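Notes on the two-arm policy, 24 June 2021

We've now finished the second round of runs with the Pleker policy on the marble-topped cell. The first round, in April, used a plain grey surface and one arm at a time.

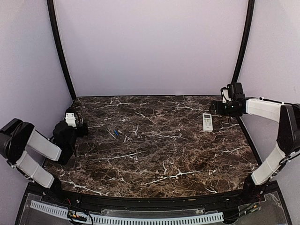 The training set is 389 teleoperated episodes, all small household items. The network takes the wrist views and the fixed view together and outputs joint targets for both arms. Dropping the fixed view made the arms drift apart near the middle of the table – the wrist views alone don't give enough of the relative pose.

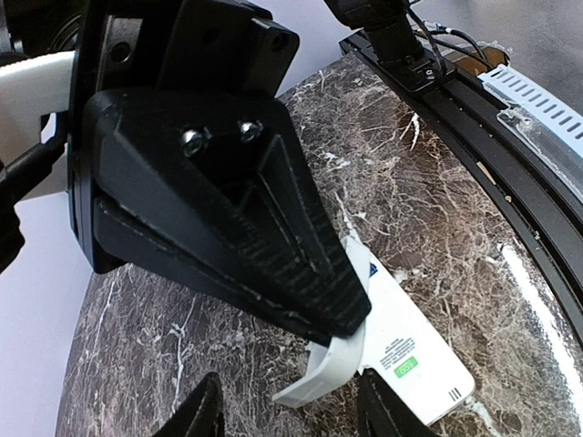
Georgiou wrote in to ask whether thin, bendy items should be scored separately from rigid ones, as a single success rate hides the difference. Fair point, and the next table will split them. The Cumex baseline will be rescored the same way.

Action chunks were tested at 2 lengths. The longer one gave smoother motion but reacted late when an item slipped. I've kept the shorter one for now.

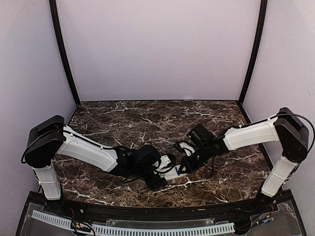

A reader at Skarkico reports the same lag with long chunks, and suggests blending overlapping predictions before shortening them any further. I'll try that next, with the seeds unchanged.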